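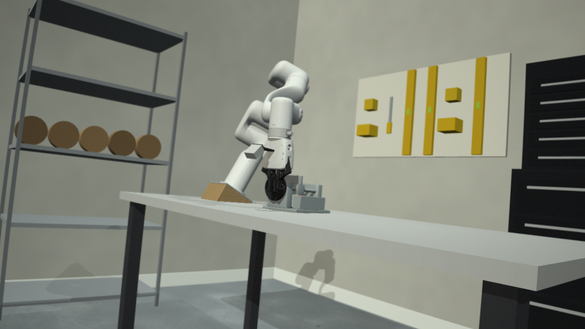 # Setting up the Tavel bench arm kit: shop notes

These notes cover the Tavel kit as sold through Flollcombe: arm, controller, finger gripper, mounting hardware and the setup software. The kit was used for one kind of job, placing round parts into a fixture on a bench and taking them out again. Most of the tips apply to any small arm doing the same work. A few are specific to Tavel and are marked that way.

## Before the arm goes on the bench

Check the bench first. An arm that repeats well on a stiff surface will wander on one that flexes. Put a dial indicator on the fixture plate, lean on the far end of the bench, and watch the needle. If it moves more than your part tolerance, add bracing or move the arm closer to a leg.

Level matters less than stiffness. The controller takes a tilt value, and a bench that slopes a little toward the drain can be entered as it is.

Mark the footprint of the base and the fixture plate on the bench top before bolting anything. Do it with the arm powered and at full reach, so you can see what it will hit. Thin tape outlines are easier to correct than scribed lines, and they show at once if something has shifted.

If you use a riser or wedge under the arm, seal it. Ours is a Zudwood block, which machines cleanly and takes threaded inserts well, but the bolts needed retightening after the first week. They have held since. Use wide washers. Do not rely on the small ones in the kit bag.

## Fixture

- Bolt the base plate down. Clamps are fine for trials and creep in production.
- Give the part a lead-in. A chamfer on the fixture does more for reliable loading than another hour of teaching points.
- Leave finger room on both sides of the part. The Tavel fingers open wider than the size chart suggests, and the knuckles swing outward as they close.
- Keep uprights and rods on the side away from the approach path if the job allows it. If it doesn't, teach a waypoint above the tallest one and route every move through it.
- Wipe the locating faces at each batch change. Chips under a disc tilt it enough to cause a miss.

For discs and wheels held on edge, grip close to the top of the rim and come straight down. Gripping at mid-height feels safer and is harder to release: the fingers have to open past the widest point of the part, and they tend to drag it sideways as they go.

## Gripping dark or glossy parts

This was the slowest part of the setup. The hand camera is an extra-cost item, and its part finder is tuned for matte surfaces. With glossy black parts it reported reflections as edges, and the offset changed with the time of day.

What helped, in the order tried:

1. Turning off the overhead light directly behind the arm. Small improvement.
2. A sheet of white card behind the pick position. Large improvement.
3. Lowering the exposure by two steps and switching off auto gain. Keep this setting even with the card.
4. Teaching the finder from a part in the fixture instead of a part lying flat.

If parts always arrive in the same place, skip the camera. A simple printed nest with a hard stop gave fewer faults than vision did, and it costs very little. We now use vision only for checking that the nest is loaded.

## Teaching points

Hand guiding gets you close. Use the pendant for the last bit, at the slowest jog speed, with a part in the fingers. Points taught with an empty hand come out low by the amount the part hangs below the fingertips, and the resulting crash is gentle but it does mark the part.

Set the approach point 400 mm above the bench for the first dry runs. It wastes cycle time and gives you room to react. Bring it down once the path has run clean for a full tray.

Name the points for what they do. "Above_fixture" is readable next month. The default names are numbers, and the software renumbers them when one is deleted (Tavel only; reported to Flollcombe, who confirmed it).

Save before every firmware update. The update itself is quick. Our copy lost its tool offset in one of them - the program survived, the hand geometry did not.

## Speed and force

Start at the lowest force that lifts the part without slip. With clean, dry parts that was 4 on the Tavel scale, which has no unit printed on it. Parts with a film of oil needed 11. Degreasing the parts was the better fix, and the pads last longer at the low setting.

Slow the descent, and leave the travel moves alone. Most of the saving people look for in the descent is already available in the retract, where there is nothing left to bump.

Turn on contact stop for the insertion move only. Left on throughout, it trips on cable drag whenever the wrist is near its limit.

## Upkeep

The manual gives 3000 cycles between pad changes. With cast parts, plan on changing them earlier. Machined parts are kinder to the rubber. Look for a shiny band across the pad, and change both sides together.

Route the hand cable with a loose loop at the elbow. Tie it to the bracket, never to the housing. Check the bracket screws when you change pads; they are short and work out.

Keep the pendant off the bench. Any drawer will do. Coolant mist gets under the screen film and the corners stop responding.

## Compared with the Tai kit

We had the Tai kit on the same bench in November. It has the better pendant and a clearer manual, and its gripper is a plain two-jaw type that suits square stock. It could not hold our round parts without custom jaws, and custom jaws are a separate order with a long wait. The Tavel arm is noisier in the wrist and its software is behind in most respects, apart from waypoint editing.

For round parts in a fixed fixture, the Tavel kit is the easier of the two to get running. For mixed square work, the Tai is worth the extra setup. Shops that change jobs daily should price the quick-change plate before choosing, as only Tai includes one.

## Bits worth having to hand

- Dial indicator with magnetic base
- White card, a few sheets
- Spare finger pads, one set per month of running
- Medium thread locker for the bracket screws
- Masking tape, narrow
- A scrap part, painted to match, for crash testing new paths

Flollcombe sells the pads singly or in pairs. Order pairs. The single packs do not say which side they are for, and the two sides differ at the heel.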